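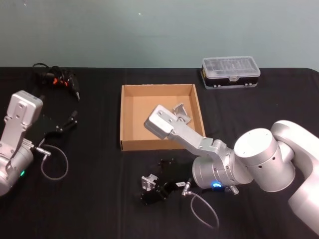
Bench notes, Monday, after lunch

Small parts day. I had meant to spend the morning on the Pietrzak job and instead spent it on hardware that has no home, which has been living on the black table since May and breeding.

Ground rules, agreed with Gülizar before she went to her meeting and therefore binding on me alone:

Anything that fits in a compartment goes in the organizer. Anything that doesn't goes in the cardboard tray. Anything that fits in neither gets a decision by the end of the day. I am the one deciding.

The organizer (clear lid, black base) is the Dremach one. It's a good case with one bad habit: if you close the lid in a hurry the short screws climb over the dividers and you get to sort them again. I lost twenty minutes to this before coffee. Close it flat on the table, do the latches, then pick it up. Konrad carries it by one end like a briefcase and we have spoken about this.

The tray is the bottom of a Woklow shipping box. I like it more than the proper bins. The walls are low, you can see what's in it from a chair, and when it gets grubby you flatten it and take the next one. Radosław wants to replace it with something molded. The molded one costs money and has a lip that catches your knuckles.

Brackets. We have two kinds of angle bracket that look the same until you try to use them. The hole on one sits slightly nearer the bend, enough that the screw head fouls the corner. I held them against each other under the lamp for a while, felt clever, put them down, and mixed them up again. Fix for now: the ones that foul get a stripe of marker on the inside face. If you find one without a stripe, try a screw in it before you believe it.

Stock list says 1,389 assorted fasteners. Zbigniew typed that in and will defend it. I have no plans to check.

Cables. The black ones with the orange connectors are still in a tangle at the back of the table. I started on them and stopped. Pulling on one end tightens everything else, so the only way is to find a plug, back it out through the loops, and go again, and that wants an empty hour and a better mood. Please don't "just take one" out of the middle. Take the whole knot, remove yours, bring back the rest. When they're done they get wrapped in figure eights and tied with cloth tape - no zip ties, we cut into a jacket last time getting one off.

Labels. Duyên printed a sheet for the compartments and they're very nice and they are also in millimeters on one half and inches on the other. She says that's how the parts came. Fair. I'm putting the metric ones on the left and leaving a blank column between, up to 6 compartments if we can spare them, so a tired person has a chance.

Leftover decisions:
- Spare washers from Nirnent: keep, they're better than ours.
- Bag of mystery springs: out. If you wanted them, you had since May.
- Short adapter cable with no known partner: back in the drawer, where it will outlive us.

Still to do: marker stripes on the second batch, the cable knot, ask Radosław if the lid on the big organizer can be swapped or if we have to buy the whole case again. Also need 2 rolls of cloth tape, the wide kind.

4:40. Found one more bracket under my notebook. No stripe. Screw fouls. Striped it.

Filed under: Bench Notes, Storage, Small Parts
3 comments | 2 shares
Back to top | Contact the workshop | © All notes belong to whoever wrote them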